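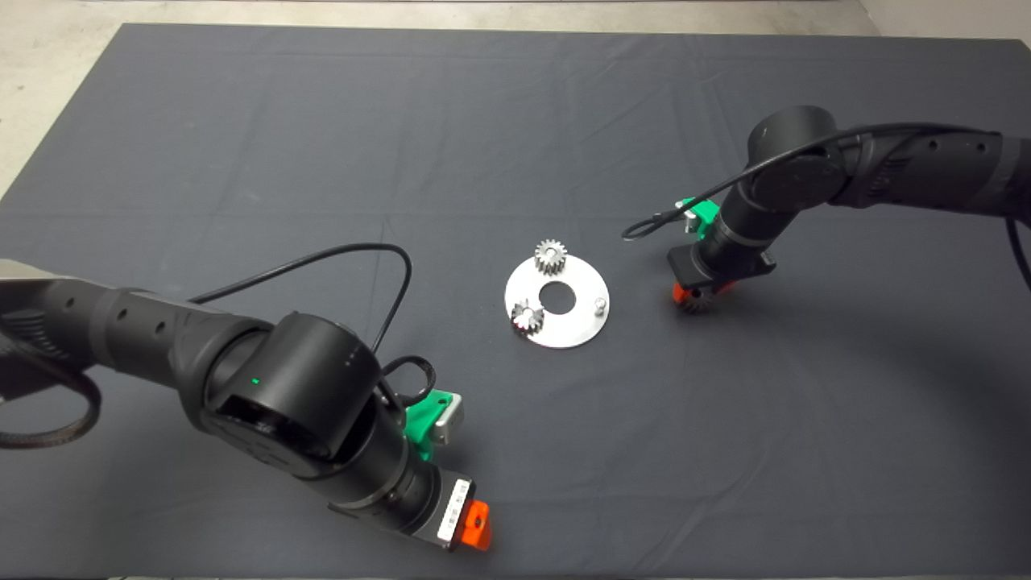
Base plate with two spur gears placed on it and the post at the right side.

Gear and Base Plate Practice Kit: Frequently Asked Questions

The Carnley Technical Learning Center lends practice kits to enrolled students and to members of the public who hold a current workshop card. The answers on this page apply to the gear and base plate kit only. Questions about the pulley kit and the lock kit are answered on their own pages.

General

What is the purpose of the kit?
The kit introduces the assembly of a simple gear train on a flat plate. Participants learn to handle small toothed parts, to seat a gear on a post, and to judge by touch whether two gears mesh correctly. It is used in the first unit of the introductory mechanics course and may also be borrowed for independent practice.

Who may borrow it?
Any student enrolled in a course at the Center may borrow a kit. Workshop card holders may do so after completing the short bench orientation, which is offered at 5 p.m. on the first working day of each month except June. Persons under 13 must be accompanied by an adult for the full length of the session.

Is previous experience required?
No. The instruction sheet assumes no knowledge of gears. Participants who have already completed the Karnach assembly unit may ask the desk for the advanced sheet, which uses the same parts in a different order.

Parts and Materials

What is the base plate?
The base plate is a flat, round metal plate with a large opening in the center. It is the foundation for every exercise on the sheet. The plate should lie flat before any other part is placed on it. If it rocks when pressed lightly at the rim, check for a fold in the mat underneath.

What type of gears are used?
All gears in the kit are spur gears, meaning that the teeth are cut straight across the rim. Spur gears were selected for the first unit as they can be lifted straight on and off a post without turning. Each gear has a bore in the center.

May parts from different kits be combined?
They may not. Kits were purchased from two suppliers, Sotex and Zacharias, and the bores differ slightly between the two. A gear from one supplier may appear to fit a post from the other and then bind when turned. The supplier's name is printed on the inside of each kit lid.

Why do some plates show scuffs or circular marks?
Fine circular marks come from machining and are normal. Light scuffs come from ordinary use and do not affect the exercises. A raised burr on the rim or around the opening is a different matter and should be reported to the desk. Please do not attempt to file it down.

Preparing the Work Area
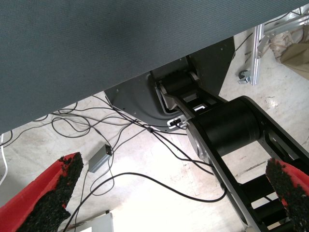 The fabric surface seen from its edge.

Why must the kit be used on fabric?
Bare concrete and bare metal both damage gear teeth when a part is dropped or dragged. Fabric also keeps small parts from rolling. The Center therefore requires that the kit be opened only on a cloth mat or on a fabric-covered surface. Mats may be requested at the desk together with the kit.

Do creases in the mat matter?
Faint creases and fold lines are acceptable. Smooth the mat by hand from the middle outward and set the plate where the cloth lies flattest. A mat with a sharp ridge should be exchanged. Mats are to be returned loosely folded - never rolled around the parts.

How much space is needed?
Leave a clear margin of mat on all sides of the plate, wide enough to set down a gear without reaching over the work. Beverages and food are not permitted on or beside the mat. Bags and coats belong on the hooks by the door.

Handling and Assembly

How should a gear be picked up?
Hold the gear by opposite sides of its rim, using light and even pressure. Lift it clear of the plate before moving it sideways. Dragging a gear across the plate marks the metal face and may catch a tooth on the edge of the opening.

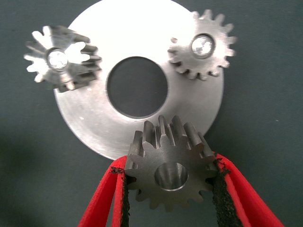 When two or more gears are already resting near the rim of the plate, begin with the one closest to the hand and leave the others in place until the first has been seated. Participants who clear all of the gears at once often lose track of which one belongs to which step.

A gear does not slide down onto its post. What should be done?
Raise the gear, confirm that the bore is level, and lower it again. If it stops partway, rotate it slightly in both directions while lowering. Do not press with the palm or tap the gear with a tool. Where the difficulty continues after several attempts, return the kit to the desk and ask for another.

How is correct meshing checked?
Turn one gear slowly by its rim. The neighboring gear should turn in the opposite direction without catching. A small amount of play between the teeth is expected. Gears forced tightly together will wear quickly.

Should the parts be oiled?
No. The kit is designed for dry use, and oil stains the mats. The plate and gears may be wiped with a clean, dry cloth.

Layout of Parts 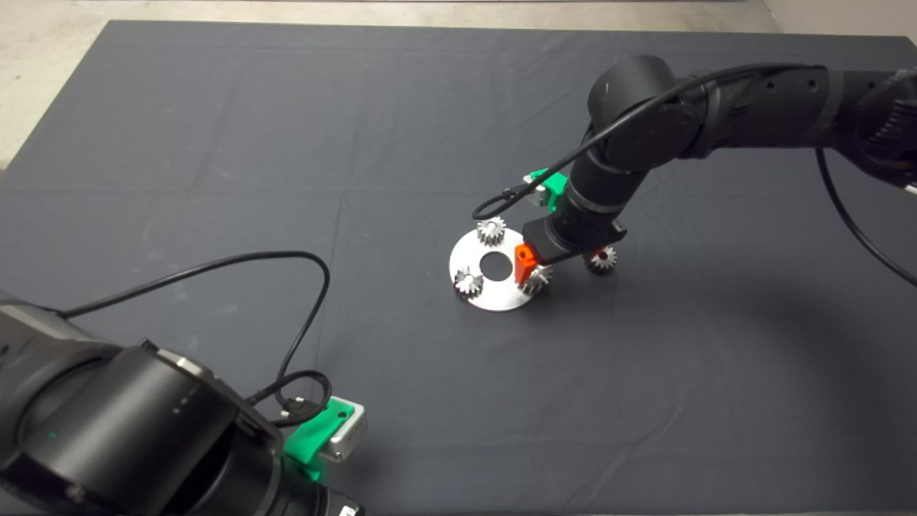
Gönül Yurt

May gears be set on the plate while they are waiting to be used?
Yes. Gears may rest on the plate near its rim or on the mat directly beside it. Either position is acceptable, provided that the gears lie flat and that none of them covers the post. For longer exercises, the mat is the better choice, as it leaves more of the plate free.

Must the gears be laid out in a fixed order?
The instruction sheet suggests an order, though instructors do not require it. Left-handed participants may prefer to reverse the layout.

Loans and Returns

How long may a kit be kept?
Kits may be borrowed for 7 days and renewed once at the desk. Kits needed for a scheduled class cannot be renewed. The Center holds almost 200 kits, and waiting periods are short outside of the examination weeks.

What happens if a part is lost?
Please report the loss when the kit is returned. Single gears are replaced at cost. No charge is made for a part that has worn through normal use.

Whom should I contact with other questions?
Questions about borrowing should be addressed to Relu Vlad at the equipment desk. Questions about the exercises should be directed to the course instructor.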